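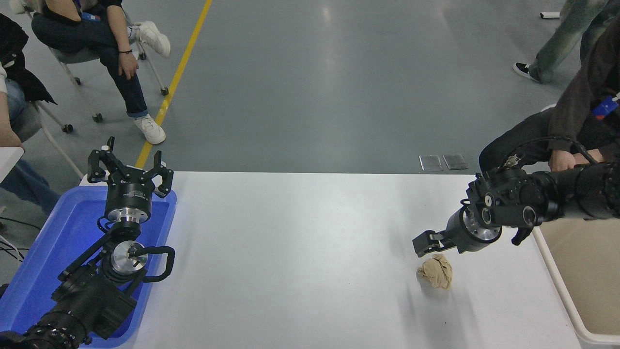 Geelong, February

Ticket 1676
Subject: Packing bench 14, void fill paper and scrap bin
Raised by: Naomi Rotich
Assigned to: Elis Craddock
Priority: Normal
Status: Closed

Reported fault
Crumpled tan paper is being left on the white benchtop at end of shift. Cartons from this bench are also failing the shake check. Contents move on the long axis. Other benches on the same paper are passing.

Log

8:40 am, E. Craddock
Bench checked. Top is level and clean. Beige-white bin is at the right-hand edge, blue tray at the left. Paper stock is Willex tan, same batch as bench 17. No fault found with the paper. Asked Naomi for the carton size in use.

9:15 am, N. Rotich
Carton is the Gwilliam 206. We changed over from the smaller one last month. Same number of sheets per carton as before.

9:50 am, E. Craddock
Sheet allowance was not updated for the 206. The card at the bench still shows the old carton. Tested with two extra sheets, one at each end, crumpled to a ball and not folded flat. Shake check passed. Repeated with the balls squeezed tight and it failed. Tight balls leave gaps at the corners.

11:30 am, H. Yusof
Re the leftover paper. Balls that come out too small get put down on the bench and a fresh sheet is pulled. They don't get reused and they don't get binned. Can we have a rule for this?

11:45 am, E. Craddock
Open the ball out and crumple it again once. If the sheet has torn, put it in the bin. Nothing stays on the benchtop between cartons. Paper does not go in the blue tray.

1:20 pm, D. Cadwaladr
New card printed and fitted at bench 14. Old card removed. Bench 17 card was already correct.

3:05 pm, N. Rotich
Afternoon cartons passed the shake check. One scrap ball found behind the tape dispenser and binned. Can the bin be emptied at the lunch break as well as at close? It fills faster with the larger carton.

3:20 pm, E. Craddock
Agreed. Added to the bench routine. Paper goes to the cardboard cage, tape offcuts to general waste.

Resolution
Sheet allowance corrected for carton 206. Bench card replaced. Scrap rule added. Closed by E. Craddock. Reopen under the same number if the shake check fails again.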